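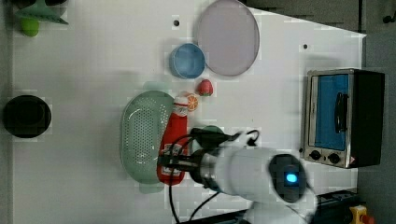

To: ranow-users
Subject: Re: [ranow-users] grasp width jumps when the fingers get close to an object

Replying to the list as well, as two other people wrote to me off list with what looks like the same problem.

On the Ranow list, a user at Cliletti wrote:
> We run the stock grasp planner with the overhead camera and the
> wrist camera both feeding the pose estimate. Everything is fine
> until the last part of the approach. Then the requested finger
> width jumps, sometimes by 8 mm from one cycle to the next, and
> the arm stops and replans. It happens mostly with soft things
> and hardly ever with dishes. Is there a filter setting for this,
> or do we have to write our own?
>
> Also, does the order of the camera topics in the config matter?

There is no filter setting, and I would not add one. The jump comes from the segmentation mask and not from the pose. When the fingers start to cover the object in the wrist view, the mask gets split or trimmed, and the width estimator takes the new outline at face value. A filter would just make it wrong more slowly.

Our table has the usual play kitchen things on it: a plate, a bowl, a colander, a toaster oven, a ketchup bottle. The bottle is the one that gave us trouble. It is felt, so the edge is fuzzy, and the label is a big white patch in the middle of a red object. Close in, the left finger covers the start of two lines on the label, and the mask tends to follow the label instead of the bottle.

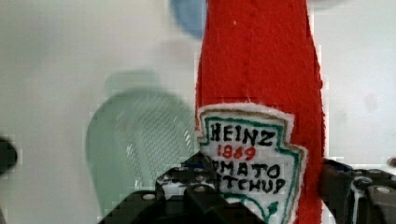
Wrist camera, felt ketchup bottle between the fingers. The left finger hides part of the label.

What we do now, in Nina (our fork of the planner, branch close-range):

1. Project the finger geometry into the wrist image using the joint state, and mark those pixels as unknown. The stock code marks them as background, and that is the actual bug.

2. Freeze the width estimate once the fingertip distance drops below 60 mm. Position updates continue, width does not.

3. If more than 50 percent of the object box is unknown, ignore the wrist mask and use the last good outline from the overhead view.

Step 1 alone fixed most of it. Step 2 matters for felt and cloth. Step 3 is there for small items like the toy strawberry, where the fingers can cover nearly everything. It has a weak point: the arm itself blocks the overhead camera when it reaches across the table, so "last good" can be old. We throw the outline away if the object has been touched after it was stored.

I replayed 291 logged approaches with the stock planner and with the branch. Replans in the last part of the approach went down a lot for the soft items and did not change for the dishes. I still have to sort the logs by object before I can post a proper table. I should have that in February.

On the second question: yes, the order matters. The first topic in the list sets the time base. Put the wrist camera first. If the overhead camera is first, the wrist images are matched to the wrong joint state and the finger projection in step 1 will be off by some pixels whenever the arm is moving.

The Cornirness viewer can draw the unknown pixels as an overlay if you turn on show_invalid. Check that before you touch the thresholds. If the overlay does not sit on the fingers, your hand-eye calibration needs to be redone first.

The patch for step 1 applies to the current release. Steps 2 and 3 need the new mask type, so for those you have to build the branch.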